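Small items and the patchwork problem

1 Aug 2026

I keep losing pens on patterned fabric. The cause is contrast. On a plain surface the eye picks up an edge immediately. On a print with checkerboards, medallions and stepped diamonds, every object has edges competing with it, and the thin ones lose.

Through July I had been using one round patchwork-covered surface as a drop zone. Pockets get emptied there and the contents stay. The current load includes tape, markers, a pen, earphones and a small purple bottle.
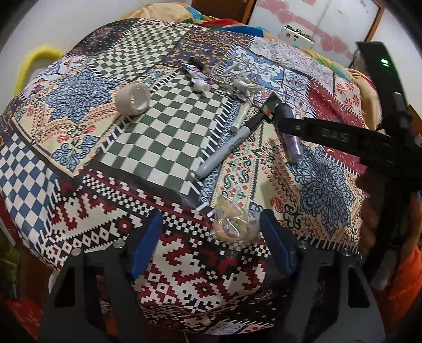 Drop zone before sorting. The white earphone cable is the hardest thing to follow.

Sorting order matters less than I used to think. Liesbeth Desmet recommends starting with the largest item. I start with the cable, which is usually lying over something else, and coil it over 4 fingers with the earbuds left until last. Markers and pens go together in a zip pouch (mine is a Donden, 15 cm, adequate). Tape is stored on its side so the edge of the roll does not collect lint.

The rest of the bedroom has the same fabric issue at a larger scale. The bedspread is also patchwork, and the comforter is mustard yellow with several other colors in it. Anything small put down on either one should be considered missing.
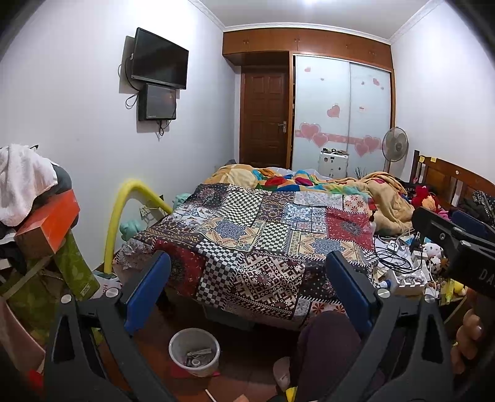

Bedroom, comforter still to be folded. TV and monitor cables on the left wall.

Remaining work, in order: fold the comforter in thirds, clear the clothing from the headboard, and run both sets of screen cables through one sleeve. I have a Koster sleeve left over from the desk and will cut it to length once I have measured the drop from the upper screen. The pool noodle goes back in the closet.

A plain tray for the drop zone is on order, in light gray. Dark gray would hide the black marker.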